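Reference > Media and Entertainment > Periodicals > Plomico

Plomico

Plomico is an entertainment news publication based in Varnalholm. It covers film and television performers, popular music, celebrity fashion and the business of public relations. The publication began as a printed weekly and now appears mainly online, with a print annual issued every November. It is owned by Bashir Media.

Background

Plomico was launched as a free sheet handed out at movie theaters in Varnalholm. Early issues ran to four pages and consisted largely of show times, studio announcements and a short column of local sightings. The title was taken from the name of the printing shop that produced the first issues. When the shop closed, the name passed to the new printer along with the subscription list, which then held 800 addresses.

The free sheet became a paid weekly after its second year. Theater owners had objected to its reviews, several of which were unfavorable to films then on their screens, and the largest chain in the city withdrew permission for it to be distributed in lobbies. Sales moved to newsstands and grocery stores. The show times were dropped and the sightings column was enlarged to fill two pages.

Content

The best-known feature of Plomico is its sightings column, titled "Out and Around." Entries are short and unsigned. Each gives the name of a performer, the place where the person was seen and, where it was known, the production that had brought the person to the city. Under rules adopted by the editors, an entry may not name a private home, a school or a medical office, and no entry is printed while the person is still believed to be at the location given.

Other regular sections include reviews, casting news, and a page on what performers wore to premieres and award dinners. The fashion page lists the designer of a garment and the lender of any jewelry when this information is supplied. Borrowed pieces are marked with a small star.
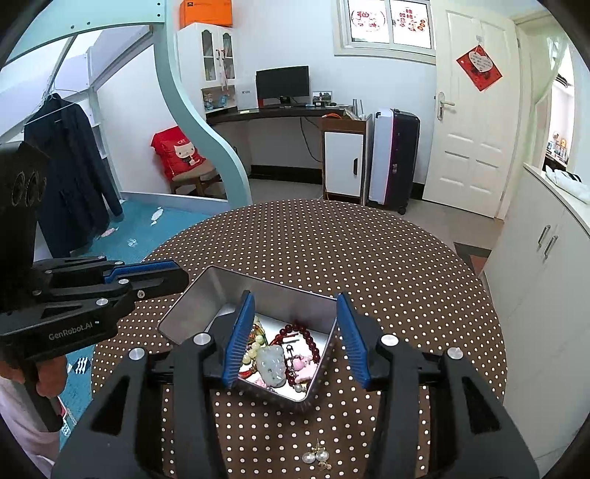

Beaded jewelry on a round table with a dotted brown cloth. 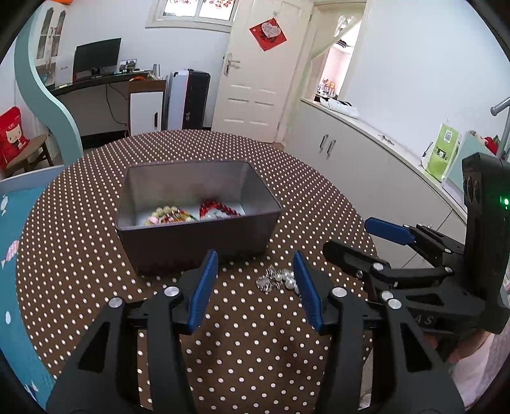
A longtime subscriber wrote in the letters section that the star had changed the way she read the page, and that she had previously assumed performers owned everything they wore. The same letter asked that the practice be extended to cars. The editors replied that they would do so when reliable information was available, and automobile loans were noted in premiere coverage for a short period before the practice lapsed.

The Flandis dispute

Plomico received wider attention for its coverage of Flandis, a television drama filmed in and near Varnalholm. During production of the final season, the publication printed a sighting that placed a former cast member at a hotel used by the crew. Viewers took the entry as evidence that a character written out of the series would return. The producers complained that the item had revealed the ending and barred the publication from further set visits.

Plomico maintained that the hotel was a public building and that the entry had made no claim about the plot. A correction was later printed concerning the day of the sighting, which had been given wrongly. The remaining text of the entry was left unchanged. Set access was restored for the reunion special, although the publication was not offered interviews.

Critics of the column have argued that even delayed reports of a person's movements can encourage crowds to gather at hotels and restaurants. Supporters have noted that many of the entries are supplied by publicists. The publication does not disclose which items come from this source.

Online edition

The weekly print edition ended in August 2022. Staff were moved to the website, and the sightings column changed from a weekly to a daily schedule. Thirteen years of back issues were scanned and made available to subscribers. The earliest free sheets are not included in the archive, as no complete set is known to survive.

The print annual reproduces selected reviews and the year's fashion pages. "Out and Around" is omitted from it.

See also

Entertainment journalism
Fan magazine
Gossip column
Press junket

Contact the editors | Copyright and terms of use | Back to top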